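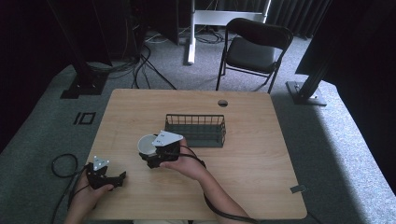

Pale ring on my tabletop, please help!
Hello all, I set a hot mug down without a coaster (I know, I know) and now there's a cloudy ring I can't rub away. The table is a light one with rounded corners, and my cups are plain white ones like the one over it there, no rough bottoms, so I don't think it's a scratch. Has anyone fixed this without sanding?
Busisiwe Mathebula

Oh, you poor thing, I've been there! Mine was in June, on my mother's table from Wustovwood, and I fussed over it all evening. Put a folded cotton cloth over the ring and a warm iron on top, no steam, for 2 seconds at a time, then lift and look.
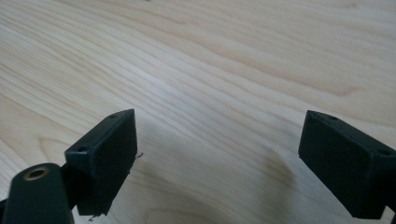

Keep going like that, very patiently, and wipe along the grain with a dry cloth between tries. If you don't know what finish you have, test underneath first, please!
Kolev657

just buy coasters lol
mosudham900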